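Workshop notebook, Thursday, July

Sourdough crackers, batch 16. Best one yet by a mile!

Started the levain at 6 in the morning and it was domed and smelling like green apples well before lunch, which I put down to the weather. Fed it with the Fanby rye again (the coarse one, in the brown sack) and I'm now completely sold on it. The Toledo flour makes a prettier dough but the crackers come out tasting of not much. Rye at a fifth of the total flour is where I'd stay.

Dough weight before resting was 1,560 g. After trimming the ragged ends, 1,541 g went onto the trays. That is so little waste compared with the early batches, when I was throwing out whole handfuls. The trick is chilling the dough before it goes through the sheeter. Cold dough keeps a straight edge. Warm dough creeps back and you get those wavy sides that burn.

Rolled to setting 4. Tried one sheet a notch thinner and it blistered all over, very handsome, but it snapped the minute I picked it up. Would be lovely for soup. Not for packing.

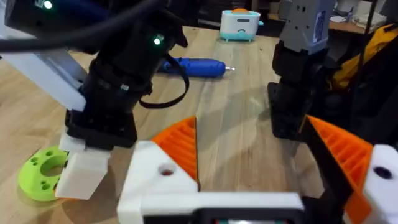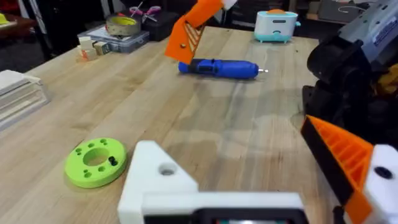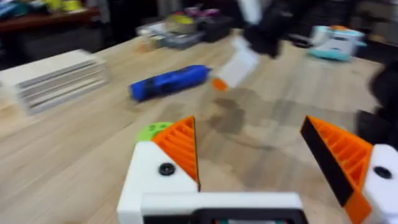

Light wood tabletop in all three.

Seeds: sesame and nigella pressed in with the rolling pin after docking. Pressing before docking drags them into the holes, don't do it again. A light mist of water first, then seeds, then salt. I used flaky salt on half and fine on the rest, and fine wins. Flaky slides off when you stack them.

Oven: bottom deck runs hot at the back left, same as ever. Turned the trays halfway. The Jollwood stone takes forever to come up to heat but once it's there the color is so even, right out to the corners. Want to try it with no tray at all, straight off the peel, now that the edges are behaving.

Dried them out afterward with the oven off and the door propped with a spoon. They went from bendy to properly glassy. Ate far too many standing up.

Stomosach order: they want plain and seeded, same size, stackable. Plain is ready to send as it is. Seeded needs one more go with the fine salt all the way through, and maybe a touch less nigella, it does take over.

To do
Sharpen the dough wheel, it's tearing on the cross cuts
More rye before the weekend
Try swapping the olive oil for browned butter (!!)
Keep a few of these in the tin with the loose lid and taste again Thursday to see how fast they soften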